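Budget thread, because three people asked me how we plan the money for a two-arm table. We are a small lab at Pandholm and I keep the spreadsheet.

The arms are the line everybody looks at. We had quotes from Asell and Vetedik. Asell was cheaper by 400 per arm, but the gripper was not included, and the gripper was 1895. So read the second page of the quote.

Spare parts next. I put in one complete set of gripper fingers for each arm and one extra cable set. Last January we had no spare cable and waited 57 days for it.

The small things I forgot completely in my first plan. Mat, racks, plates, mugs, mug tree. They are cheap one by one, and then in March the card is empty - I now keep a separate line called "kitchen".

Payment terms: Vetedik gives 60 days, Asell wants the half in advance. For a department which gets its money late in the spring, this decided it more than the price did. We went with Vetedik.

Dish racks and mug tree on the table now, both arms in place. All the dishes come from the "kitchen" line. 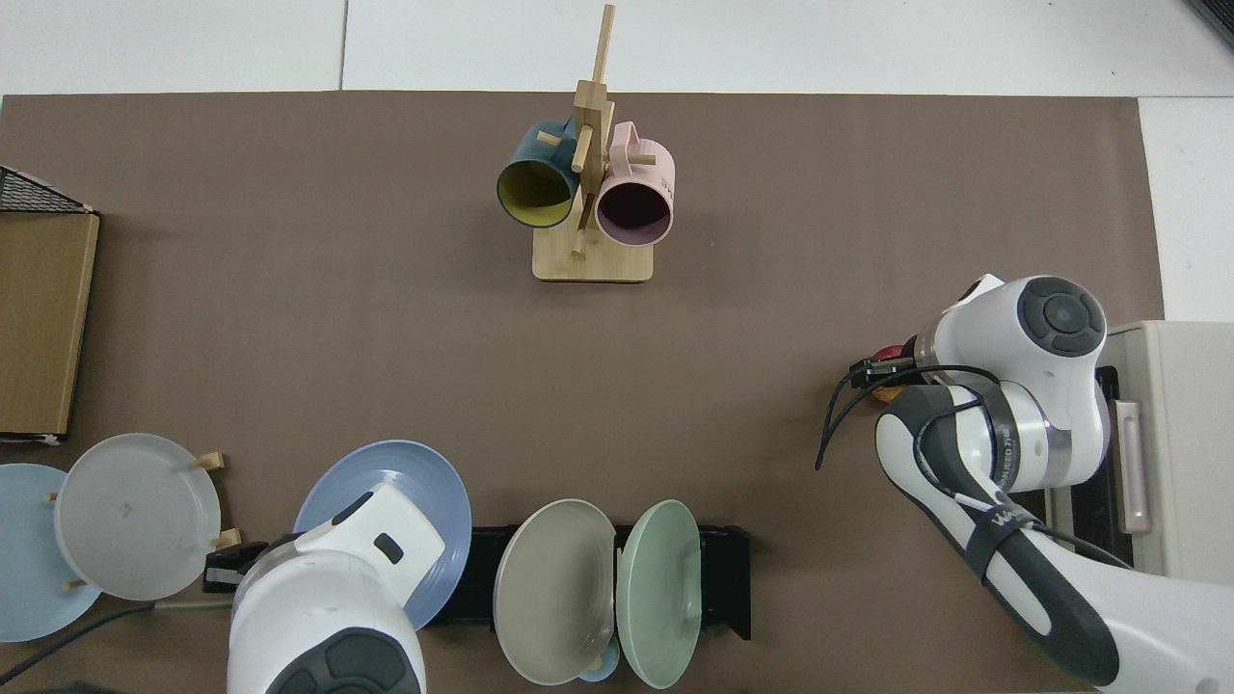
Mulligan: Do you put service in the same year as the purchase? Ours refused it, they said it is running cost and must come from another budget.

Same year, if the supplier writes it on the same invoice. I asked them for this before signing. A separate service contract goes to running costs also with us.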